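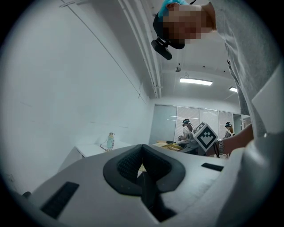 Gebhard Koller has run the Udcombe evening class in robot teaching since it moved into its present room on the Jurkley side of the building. It meets on Thursday and has 19 students this term. They work with hand-held grippers, recording ordinary jobs by hand so that a robot arm can be trained on them later. The gray body of the gripper is plain plastic, and the part students ask about is the black rubber pad with the deep V down the middle. "The dots on the inside faces are for grip," Koller said. "People want to clean them smooth. Leave them alone."

The current project is cloth. Each group has to hand in 50 usable recordings by June, and the class as a whole is aiming for 1000. Koller throws out a lot. "If the marker cube is hidden for half the recording, I can't use it," he said.

Apinya Sombatkul joined from the Bloxham course, where she had only done simulation. She said the first two weeks were slow. "I was folding like I fold at home, which is fast and a bit careless. Gebhard played it back and you couldn't tell what my left hand was doing."

She wears the head camera for most of the session and takes it off for breaks. "You forget it and then you bump a shelf," she said.

Her group is now on towels. Shirts come next, and she is not looking forward to the sleeves.

Last updated: June

Related
Drarkomau team posts its spring results
Bloxham course opens for new students
How we label 3000 clips

This site uses cookies. By continuing to browse you accept our cookie policy.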